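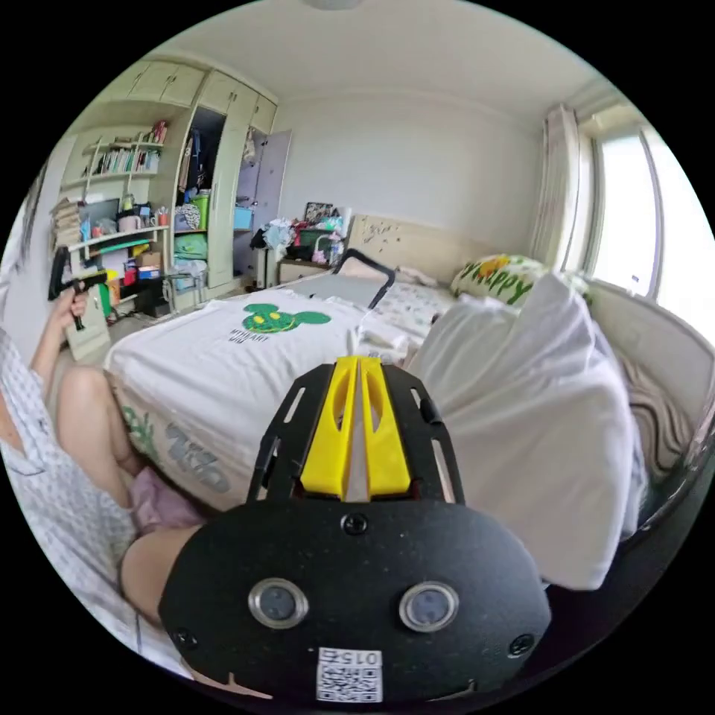
Mutham to Open Second Coast Guard Radar Post at Kernasham

The Mutham Ministry of Defense will bring a second coastal radar post into service at Kernasham in April, extending surveillance of the shipping lanes to the north of the harbor, the ministry announced.

The post will operate 24 hours a day and will report directly to the Joint Maritime Center in Serrano. It replaces a mobile unit that has covered the area under a temporary arrangement with the port authority.

According to the ministry, the station will be staffed by 21 personnel drawn from the Coast Guard and the Navy. Commander Noreen Ghauri has been appointed as its first commanding officer.

"The northern approach has seen a steady rise in traffic, and the present coverage leaves gaps at night and in heavy weather," Deputy Minister Teodor Jabłońska told the parliamentary defense panel.

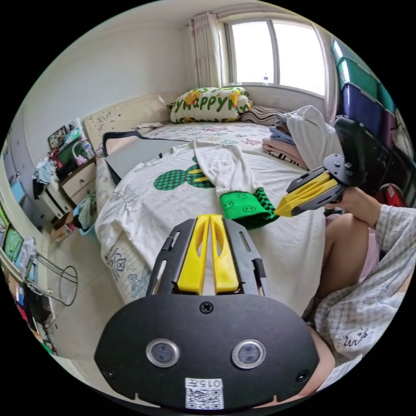

The Coast Guard recorded 184 vessels passing through the northern approach without a working identification signal last year. Most were fishing boats, and four were referred to the public prosecutor.

Work on the access road and the power supply has been completed. Acceptance trials of the radar are under way, and the results will be submitted to the ministry before the post is formally handed over.

Irén Sipos, a member of the panel, asked whether the new post would lead to the closing of the lookout station at Brididley. Mr. Jabłońska replied that no decision had been made and that the station would remain open for the current budget year.
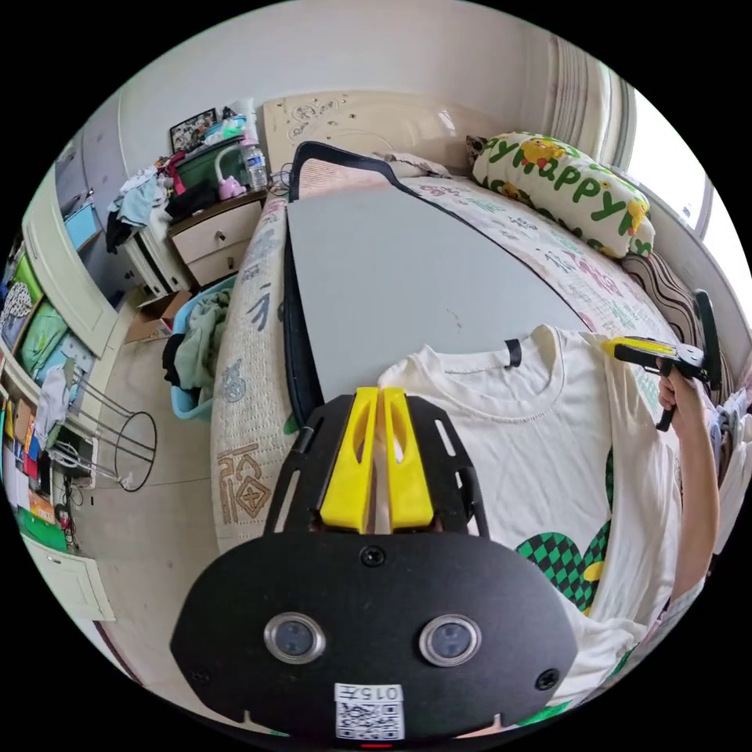
Patrol Vessels

The ministry also confirmed that two patrol vessels will be moved from Serrano to Kernasham once the pier has been inspected. Crew housing will be provided at the existing naval barracks.

Captain Shinji Ishida, head of coastal operations, will oversee the transfer. Notices to mariners will be issued by the port authority.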